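Griffiths Bursary

The Griffiths Bursary is a grant program for nursing and midwifery students at Cletby College of Health. It pays for the things that tuition aid usually leaves out, such as uniforms, bus fare to clinical placements, exam fees and child care. First offered to a single class, it is now open to every student in the college's three-year program and has become one of the best-loved parts of student life there.

History

The bursary is named after the Griffiths family, who ran a pharmacy on the main street of Cletby and left the building to the college. Rent from the upstairs rooms paid for the first awards. The nursing instructor Rhun Lougher wrote the original rules, which fit on one sheet of paper and have changed remarkably little. On 7 April 2021 the college merged the bursary with the smaller Flina Fund, which had helped students from farming families, and the yearly number of awards rose to 51.

Awards

Students apply in January with a short letter and a list of expected costs. Grades are not considered. Awards start at $367 and are paid in one sum before placements begin, so nobody has to save receipts and wait. A second award, the Gudent Prize, goes to a final-year student who has tutored younger classmates, and its winner gives a wonderfully lively talk at the welcome supper each fall.

Reach

The program has made 977 awards in all, and nearly 100 former recipients work at clinics in and near Cletby. Many come back to mentor new students, and several now supervise the very placements they once rode the early bus to reach. Applications from midwifery students have grown fastest, helped by the child care payments, which can also cover night shifts.

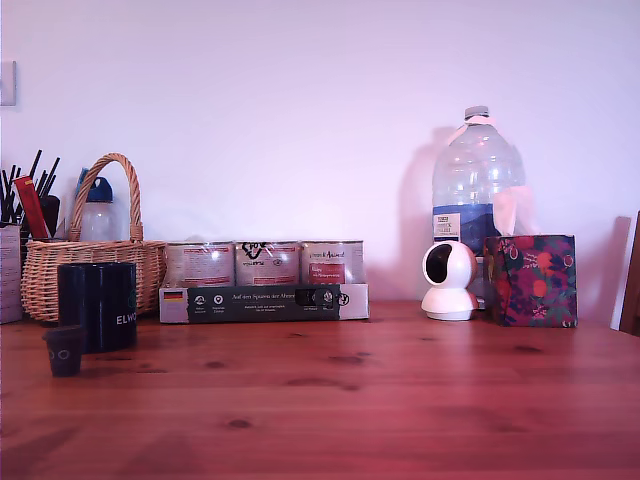
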